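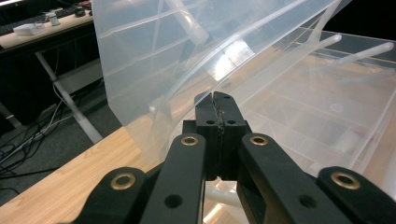 Fig. 1. The hand gripper with its fingertips together, clear bin to the right.

Handout 3: Linkages, pivots and pads
Home-Built Grippers, evening course
Notes by Eilidh MacRitchie, September 27, 2019

Okay, so last time we got as far as cutting the arms and then ran out of evening, which was my fault for talking so long about screws. These notes pick up from there. If you missed it, borrow Mhairi Rennie's notebook (she draws everything, it's great) and then come back to this.

The shape of the thing

We're building a gripper you hold and squeeze, the same front end you'd put on a robot arm, just with a person on the other end of it. I love this way of learning the mechanism, because your hand tells you right away when something binds. Each finger rides on two arms, an inner one and an outer one. If both arms on a side are the same length between holes, and the spacing of the holes at the finger matches the spacing at the body, the finger stays parallel as it moves. If they don't match, it tips. Mine tips a hair outward on the right and I've lived with it since January!

Hole-to-hole length on my outer arms is 93 mm. Yours can be different, just make all four agree with whatever you pick. Clamp the arms together and drill them as a stack. I know I said it last time. Florencio Montes drilled his one by one and had to make the set again.

Pivots

Black plastic on a bare screw will run fine for an evening and then go sloppy, so we put brass at the pivots. Press it in with the vise, slowly, with a scrap of wood on either side. Don't hammer. If it goes in crooked, push it back out and start over, and if the hole has gone oval by then, that arm is scrap (sorry). A dab of dry lube is plenty. Zhiqiang Meng asked about grease and I'd skip it, it picks up every bit of lint on the bench and you'll be wiping it off your sleeves for a week.

Once all four arms are on, hold the body and wiggle each finger side to side. A little play is okay. If it clicks, go find out which pivot is clicking before you do anything else. I've got the patience of a toddler and I still make myself do this one.

Fingertips

Keep them blocky. Everybody wants to sculpt a fancy curved finger on the first try, and then there's nowhere flat to stick the pad. Square blocks, small chamfer on the corners, screw holes in the face so you can take them off without pulling the whole linkage apart. You will take them off a lot.

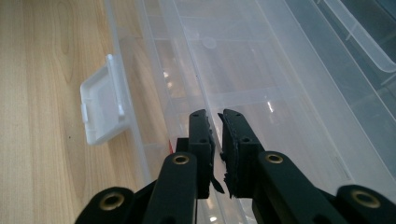
Pads are the part that wears, so please think of them like brake pads on a bike and plan on changing them. The rough stuff we use grips really well on slick plastic, but it frays along the edges and little bits start to lift. Once that happens it can catch on a thin lip or a bag and you'll think your linkage is off when it's only the pad. Trim it if it's a small bit. If it's ragged all the way down, peel it, clean the block with alcohol, let it dry and put on a fresh strip. Cut the strip a touch narrower than the block, too. I cut mine flush on the first build and the corners were the first thing to go.

Trying it out

Work over a table with a few everyday plastic things on it. I like storage boxes and bins, rods, a bag or two, anything with a latch. Clear plastic is a nice mean test, your eyes have a hard time judging where the edge is and you end up going by feel. Start with:

Close on nothing. Do the tips meet along their whole height, or only at the top?
Pinch one thickness of a plastic bag and lift. Does it slide?
Pick up a rod across its middle, then near one end.
Push a latch open with one closed finger pair, then try to pull it shut.

Do each of these 40 times. Really! The first ten feel fine on any gripper. Wilma Haldane kept a tally on her first build, and the bag slipped for her on try 32, right when a pivot screw had started backing out. She'd never have caught it otherwise. Write down what you change and when, one change at a time, or you won't know what fixed it.

My fingers open to 71 mm, and that's been enough for everything I care about. If yours open wider, check that the outer arms don't hit the body at full stretch. A bit of tape as a bumper is fine for now.

For next time

Bring your gripper in whatever state it's in, plus spare pad material and the drill bit you used on the arms. Thread locker is in the drawer under the vise, the small bottle, and please put the cap back on. We'll start on the trigger and return spring, so have a look at how the brake lever on a bike works if you get a chance. Eye protection again for anybody still drilling.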